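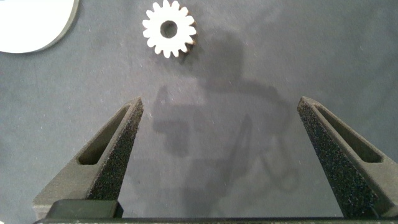

Why did Quinlan stop its robot cells in Dillham?

A gripper closed without being told to during a tool change. The person at the cell was not hurt, but the company stopped every cell of the same type until the cause was known.

Quinlan Pauses Dillham Cells After Gripper Fault, Sets Out Repairs

By Aisling Costello
July
Reading time: 3 minutes
8 shares | 3 comments

DILLHAM – Quinlan said today that it has found the cause of a gripper fault at its Dillham packing site and has started returning its robot cells to work. The fault occurred at 3 p.m. at a cell on the east line, while an operator was changing the pads on the gripper fingers. The fingers had been opened and the arm was in its hold position. They then closed at low force. The operator's gloved hand was beside the gripper and was not caught. She pressed the stop button and reported the event to her shift lead.

The site uses the Plamlow gripper controller, which Quinlan builds and maintains itself. Engineers read the controller log that evening and found that a close command left over from the previous job had stayed in memory. The hold position stopped the arm from moving, but it did not cut power to the fingers. When the controller restarted after a brief network drop, it carried out the old command.

"The hold state should have covered the gripper as well as the arm, and it didn't," said Bernadette Mulcahy, head of plant safety at Quinlan. "Our written steps told people it was safe to reach in at that point. Those steps were wrong and we have withdrawn them."

Quinlan then checked 941 stored pad-change records from Dillham and its sister site in Junodthorpe. Eight showed the same leftover command. In none of the eight had the controller restarted during the work, and no finger movement was logged.

The company has made two changes. New controller software clears all stored commands when a cell enters hold. A separate switch, mounted outside the guard, now cuts power to the gripper and can be locked in the off position. Operators must lock it before changing pads or clearing a jam.

All 150 operators and technicians at the two sites will be trained on the new steps before they work on a gripper again. Cells at Dillham are being restarted one at a time, each after a test in which the network link is pulled during hold. Junodthorpe will follow once Dillham is finished. Some orders packed at Dillham will ship late, and customers affected have been contacted.

Sites outside the company that run a Plamlow controller on loan should leave it switched off until a Quinlan technician has installed the update.

Press contact: Aisling Costello, Quinlan press office, Dillham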